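# asthorpe-playbills

Transcribed theatre programmes and press notices from the Asthorpe Playhouse and its touring partner, the Tutley Studio. The repository holds plain text and metadata only. Scans are kept separately and are not covered by the licence below.

Last full rebuild: Monday, April 25, 2022.

## Contents

- `programmes/` - one text file per production, cast list first
- `notices/` - press notices as issued, including later corrections
- `people.csv` - performers, writers, directors and crew, one row per credit
- `venues.csv` - venue names and their earlier names
- `tools/` - the two scripts used to build the CSV files

## Format

Files are UTF-8 with Unix line endings. File names use the opening year, then a short title, then the venue code. A revival gets its own file even if the cast did not change. Double bills are held as one file, with a line of 15 hyphens between the two plays.

Credits are copied as printed. If a programme lists an actor under two spellings, both are kept in the text and `people.csv` points them to the same `person_id`. Understudies are marked `u/s` in the `role` column. Doubled parts have one row each. 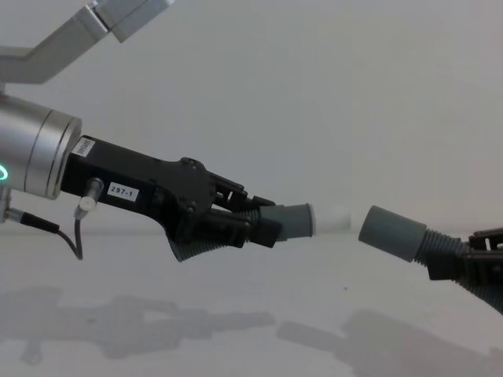

Dates in `people.csv` refer to the first public performance. Press nights are in a separate column, which is often blank for the Tutley Studio. Previews count as public performances if tickets were sold.

## Build

 python tools/make_people.py programmes/ > people.csv
 python tools/check_venues.py venues.csv

The first script stops on any file with no cast list. Use `--skip-empty` to carry on and write the names of those files to `skipped.txt`. Line wrapping in the source is limited to 50 characters in cast lists and is not limited elsewhere.

## Known problems

- The November tour of *The De Bruijn Letters* has 4 programme variants. Only the Asthorpe one is complete.
- Stoso, the company that staged the late-night readings, did not print writer credits. The `writer` field is empty for all of its entries - do not fill it from the notices, which disagree with each other.
- Accents were dropped in the older transcriptions. Names are being corrected as the paper copies are checked.
- `check_venues.py` treats the Playhouse bar as a separate venue.

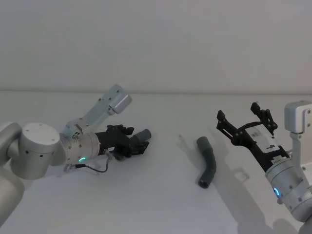
*Two arms and a curved hose segment on a white tabletop.*

## Corrections

Open an issue giving the file name, the line and the printed reading. Changes to `people.csv` by hand will be overwritten at the next build, so edit the programme file instead. Valdir Guimarães looks after `person_id` merges and should be tagged on any request to join or split a name.

## Licence

Transcriptions and metadata: CC BY 4.0. Quoted reviews remain with their publishers.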